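Gripper week at the Pollow workshop: the gallery
24 July 2019

Hi all! I promised I'd put something up from our gripper comparison, and after a lot of nagging (fair enough) I've finally sat down and done it. We had two hand-held grippers on the go, the Pekier and the Mindau, and the job was folding cloth. Lots and lots of cloth. Click through for the big version, and scroll down for my notes if you're keen on the nitty-gritty.
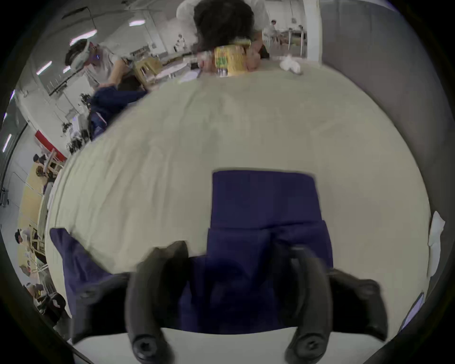 Curved black fingers over a folded navy cloth, with the rest of the room hard at it in the background.

I've got a soft spot for navy on a cream cover. The edges of the fold stand out so clearly that you can tell at a glance if you've made a mess of it, and I made plenty of messes. My first go at a neat rectangle looked like something from the bottom of a gym bag.

A few notes on the two of them, in no order at all:

The Pekier has the nicer grip by a mile. It sits well in the hand and I could keep going for ages before my wrist started to grumble. The fingers close evenly and I hardly ever had one side get there before the other. What bugged me was picking up a single layer, where I kept getting two or none, and I ended up sort of nudging the cloth into a ridge first and then grabbing the ridge. Works a treat once you've got the habit, but it's a habit you have to learn.

The Mindau is heavier up front and I didn't like it at all on the first morning. By the end I'd come round a bit! It's very good on thick hems and anything with a seam, and the trigger has a lighter pull. If you've got small hands like me you'll want the short strap though. The long one flops about and gets in the way of everything.

We logged 3,848 folds between the two, counting the ones we binned. I'd told everyone we'd be lucky to reach 2,000, so I've had to eat my words (and shout the coffees). My own best run was 47 folds without dropping the cloth, with the Pekier, and I'm still a bit chuffed about that.

Camera stuff, for those who asked: we tried the view from the gripper at seven different angles back in April and settled on the wide one looking down past the fingers. You get the table and a good bit of the room as well, and the colour is close enough for what we do. It bends straight lines like mad towards the outside. I've stopped noticing, but visitors always comment on it.

The Boateng controller gave us grief with both grippers. It loses its settings if you unplug it in the wrong order, so please, please leave the cable alone until the light goes off. I've put tape on it. Someone took the tape off. I've put more tape on it.

Still to do: towels, fitted sheets (help!) and another go with the softer finger pads once they're back in stock. If you've got a favourite between the two, leave a comment and tell me why, especially if you're on team Mindau, as there aren't many of you.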